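Stisdale Toy Library
Minutes of the block meeting, December
Held in the back room, Marinescu Street. Started 6.40 pm.

Present: Despina Costache (chair and minutes), four others as per the sign-on sheet. Two apologies.

1. Last minutes
Accepted with one correction. The puzzle shelf was described as "sorted". Two people at the table had looked at the puzzle shelf that afternoon and asked for "partly sorted". Changed.

2. The big bricks
Carried over from last time. The question is whether the large-format bricks go out as one colour-mixed tub, as they do now, or get split into smaller sets by colour. The case for colour sets was put again, at length. Parents would supposedly find it easier to check things back in, and kids would supposedly learn their colours. Despina asked if any parent had requested this. One had, in passing, at the returns desk.

It was also pointed out that children don't build by colour. They put whatever's closest on top of whatever's already there, and a green set on its own makes a fairly dull afternoon.
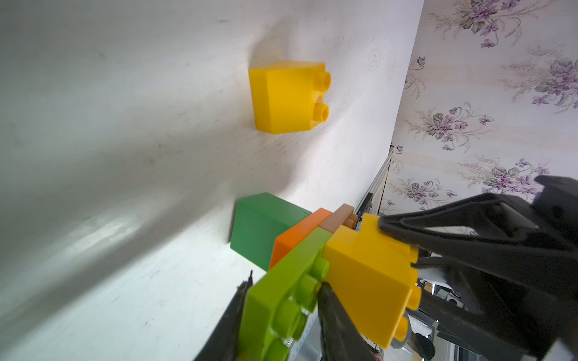 Item 2. Big bricks: one yellow on the table, another yellow in the mixed stack.

The meeting spent some time on the plates, meaning the flat pieces. They look like the bricks when tubbed, get packed at the bottom, and are the first thing parents say they never received. Agreed that plates should go in their own drawstring bag inside the tub. No one argued, though there was doubt that the bags would come back either. Last year's bags are mostly gone.

3. Offer from Karkia
Karkia has offered us a bulk tub under the Vinderik name, 300 pieces for $441 delivered. The brochure was passed around. It says the pieces are compatible with "all leading large bricks", and the meeting would like to see that before believing it. We've been told this before about the train track.
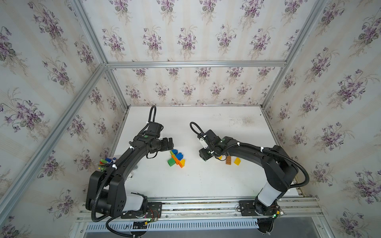

Do members have to pull the bricks apart before returning them?
Members are asked to separate everything down to single pieces, and a tub that comes back stuck together goes to the bottom of the checking pile.

Back to Karkia. Despina felt the price per piece was being used to make the whole thing sound cheaper than it is. We don't have shelf space for that many pieces, and nobody has costed the extra tubs. One member said we should buy anyway before the offer ends. The brochure gives no end date. Despina will ask for a sample bag of 10 mixed pieces and try them against our own – bricks and plates both, not just the easy ones.
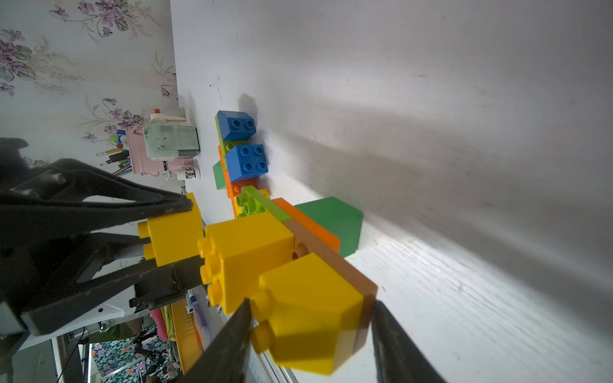

If the sample pieces grip too hard they're no use to two-year-olds, and if they're slack the tall builds fall over and we hear about it at the desk. Either way the decision waits until the new year. There was a suggestion to test by having a few children play with them for an hour. Supported, provided someone writes down what happened this time. The marble run trial produced a lot of opinions and no notes.

4. Cleaning
Current practice is a warm soapy wash, rinse, then drying on towels overnight. A spray was proposed that is meant to do the same job in 30 seconds. The meeting was not convinced. A spray might do for the smooth sides, but the grime is in the hollow undersides, and you'd still be in there with a brush. Stay with the wash. Whoever does it is reminded that bricks go back in the tub bone dry.

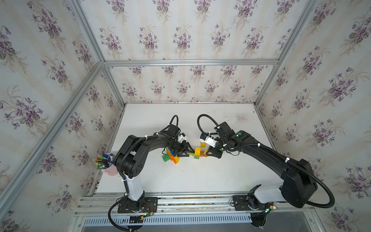 The lids are a separate problem. Three no longer click down, and the tape holding the worst one has been described as temporary since winter. Despina to price replacements and to find out whether the lids are sold without the tubs, which she doubts.

5. Colour sets, again
Raised a second time under other business. Put to a show of hands: one for, four against. Bricks stay mixed. It can come back if there's anything more to go on than a chat at the desk.

Actions
Despina: sample bag from Karkia, lid prices.
All: bring any spare drawstring bags from home.
Anyone with the missing bottle brush: please return it.

Closed 7.55 pm. Next meeting in the new year, same room.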